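4. Setting up the sorting cell

These steps are for club members who have finished the safety sheet in Section 2. Work in pairs. One person stays at the teach pendant the whole time the arm has power.

4.1 Before power-on

1. Check that the base plate bolts are tight.
2. Clear tools and loose parts off the work table.
3. Set out the two plates inside the tape grid, away from the conveyor.
4. Check that the arm cables can follow the joints without pulling.

CAUTION: Keep hands outside the tape grid when the arm is enabled. The red button on the pendant stops the arm.

4.2 Teaching the pick point

5. Put a yellow block on the green belt with the belt stopped.
6. Jog the gripper down over the block at low speed and close the fingers.
7. Raise the block straight up until it is clear of the belt, then save the position as PICK_UP.

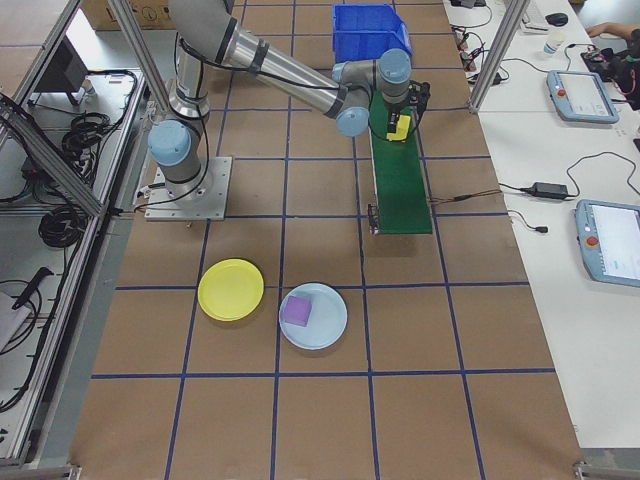
Page last changed: March, by Orla Phelan

8. Jog to the yellow plate and save a drop point over its center. Do the same for the light blue plate.
9. Run the program one step at a time before trying a full cycle.

Note: Purple cubes go on the light blue plate and yellow blocks on the yellow one. The Druvness round uses 16 pieces, and your program has to handle them in any order.

Note: If the sensor does not respond, check its wires first — they work loose when the belt is moved. Do not swap the sensor yourself. Ask Maximiliano Aranda for a spare.

4.3 Saving your work

10. Save the program under your team name and write the version in the log.
11. Open the gripper, send the arm to its home position and switch off at the pendant.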